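Teaching by remote control: common questions

Do I need to know programming?
No. You move the arm with the hand controller and Durkier records the path. Most new operators need one Friday afternoon to feel comfortable.

How many demonstrations should I record?
For block tasks we ask for 116. Please vary your route a little each time.

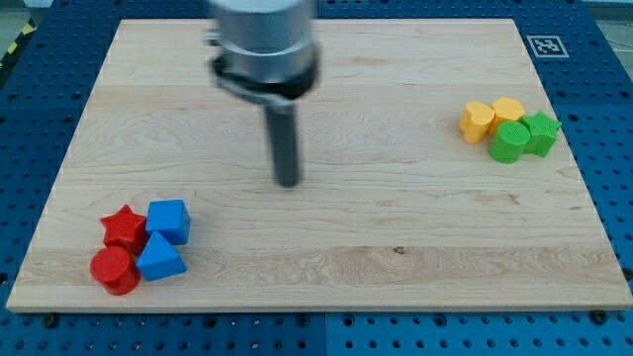
Can I delete a bad one?
Yes, but keep small corrections – they are useful for training. Delete only if you stopped the arm by the red button.

Who can help me?
Write to Yevhen Vasylenko, room 32.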